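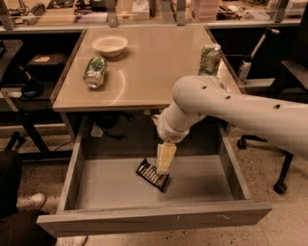

Fig. 1. An open drawer with one item left in it.

Managing a Small Household – Notes for Session 4: Storage and Sorting
July 1, 2024
By Sofia Correia

Welcome back, everyone, and thank you for the lovely pile of homework (I have read all of it, even the essay on airing cupboards!). Last time we talked about shopping lists, and today we move on to where things live once they come home.

The main idea is what I call the reach rule. Things you use daily belong between hip and shoulder height, weekly things just below, and the Christmas tins can go wherever you need a chair to get at them. Joaquim Lobo tried this in his flat in Kedport in May and kept a diary, which he has kindly let me copy for you. He listed 79 items from one kitchen and found that 48 of them had not been touched in around 40 days – rather a lot of egg slicers, I must say.

Drawers need a little more thought than shelves, as you see everything from the top. Keep them shallow in your mind: one layer, one purpose, heavy things towards the back. Small loose bits do best in a tray or case of their own.

For next time, please choose one drawer at home, write down what is in it, and mark each thing daily, weekly or seldom. Bring the list with you, and a pencil. We shall also make a start on linen, and on folding fitted sheets.

Gellbridge Evening Classes | Contact the office | © 2024 | Back to top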